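A Stopped Robot Is Still a Report

In January, one of the two arms on the sorting bench at our Ladefoged workshop closed its gripper before it had reached the part. The controller recorded a position error, the arm held still, and the operator on duty cleared the fault and resumed work. The same fault appeared 14 times over the following days. Each time it was cleared in the same way, and each time the shift record showed a normal day.

It is the position of this office that the mechanical fault was minor and the handling of it was serious. No person was hurt. A technician, Jarrah Nepia, had reached across the bench on a Sunday to straighten a brake pad when the left arm resumed a motion it had not completed. He withdrew his hand in time. Had he been leaning farther over the table, this essay would have been written by our attorneys.

The bench is used to teach two arms to sort small brake components into a divided metal tray. The parts are light and the speeds are low, and for both reasons the work has come to be regarded as harmless. Our risk assessment treated it that way. It allowed a fault to be cleared from the keyboard without anyone walking to the table, and it set no limit on how often this could be done. 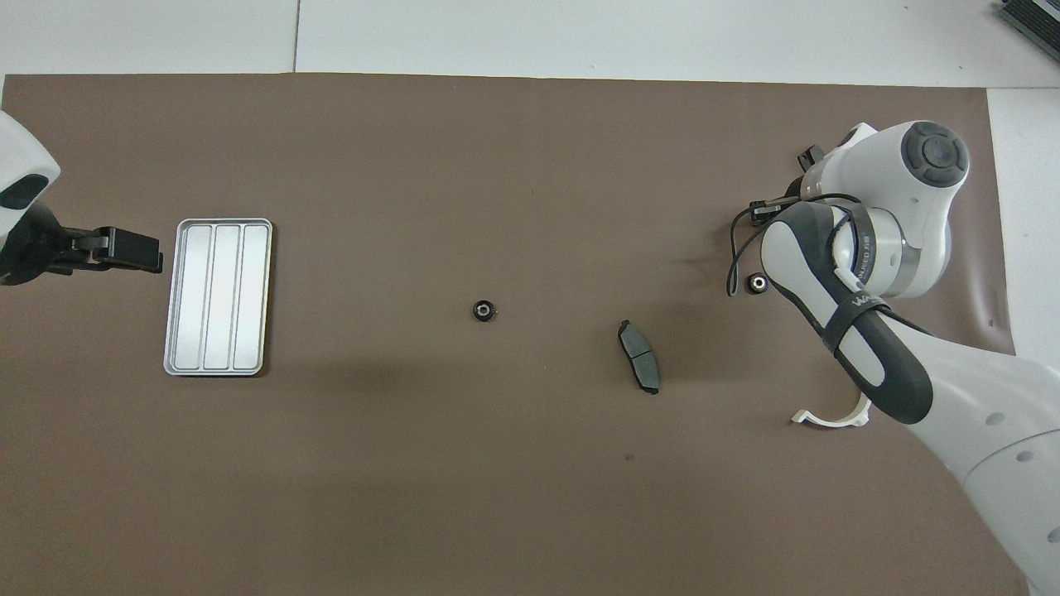

Rosario D'Amico, who reviewed the logs, traced the error to a worn cable connection that dropped the signal for a fraction of a second. The replacement took 40 minutes. The question that should concern management is why a repair of that length waited until a person was nearly struck.

Part of the answer lies in how we measure the work. Operators were asked for 200 completed placements per shift. A cleared fault cost them a few seconds, while a reported fault cost them the rest of the morning. We cannot set such terms and then express surprise at the choices people make under them.

Some colleagues have argued for a fence around the bench. I respect that view, and for larger machines I share it. On a bench where parts must be set out by hand all day, however, a gate will be propped open within the week. I would sooner see a rule that is kept. After any unplanned stop, the pending motion should be discarded, and the reset should require a person standing at the table with both arms in view. After 5 stops of the same kind, the bench should lock until maintenance has signed for it.

Colette Hamel has objected that this will lower output. It will, and the target should be lowered with it before the bench returns to full use.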